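Shop notebook, back bench
12/02/2024

Kartha build, sim side. Picked up where the August pages leave off, which is to say at a stack of crossed-out joint limits and the word "why" underlined twice.

The real arm is still in three boxes under the bench waiting on the shoulder bearings from Kisach. Until they turn up the whole project lives in the simulator, where nothing has any backlash and I am a much better machinist.

Rebuilt the wrist mount first. The old one had the camera rotated the wrong way about its own axis, so every grasp I thought was a left miss was a right miss. Fixed by flipping one sign in the Trorkex config. Then flipped it back, because I'd already compensated for it somewhere else in August and left no note. Found the somewhere else. Took that out, flipped the sign again. Note left this time: THERE IS ONE SIGN. IT LIVES IN THE MOUNT FILE.

Ran 800 steps of the approach with the fingers held open. The arm got up to speed nicely, then settled into a pose I can only call sulking. Joint 4 sat hard against its stop from step 128 onward while the controller went on asking it politely for more. No error, no warning. The log just repeats the same line to the end of the run, and I read far too many of them before scrolling down.

Pulled the wrist view to see what the planner had to work with.
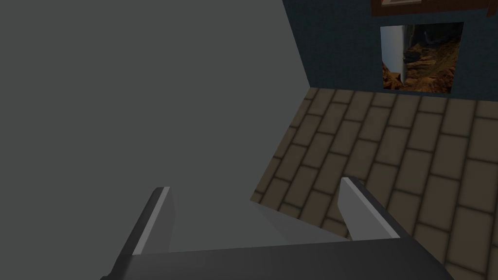

Wrist view, fingers open, nothing between them. Big grey panel down the left, floor and back wall to the right.

So the panel eats most of the left half of the view. I'd left it the default flat grey, and it's as plain as a thing can be, so the feature tracker has nothing to hold on to over there. Meanwhile the floor tiles are full of lovely repeating grout lines, all of which look like each other, and the tracker adores them. The canyon picture on the far wall is the best landmark in the place by a long way. I put it there for a laugh. It stays.

Changes made after that:

Panel colour left alone for now, but a checker texture is in the assets folder when I feel strong enough to do the UVs.

Joint 4 soft limit brought in 3 degrees from the hard stop. It now complains before it sulks.

Random seed pinned at 3224 so I can stop blaming the seed.

Finger colours untouched. The inner faces are lighter than the backs and I find that handy when I'm squinting at the tilt.

Reran it. Joint 4 threw its new warning right on cue, so the limit works, and the approach path is plainly wrong. I suspect the base is set too close to the panel. The Olten drawing gives the base offset from the centre of the flange, and I have a horrible feeling I measured from the edge.

Whoever has the good calipers, please put them back in the red drawer. I've been using the plastic ones and they have opinions.

Next: check the base offset against the drawing before touching anything else. Then the checker texture. Then the gripper closing speed, which is still set to something that would take a fingernail off in real life. Needs sorting before the bearings get here.

Sim box left on overnight running the offset sweep. Please don't unplug it for the kettle.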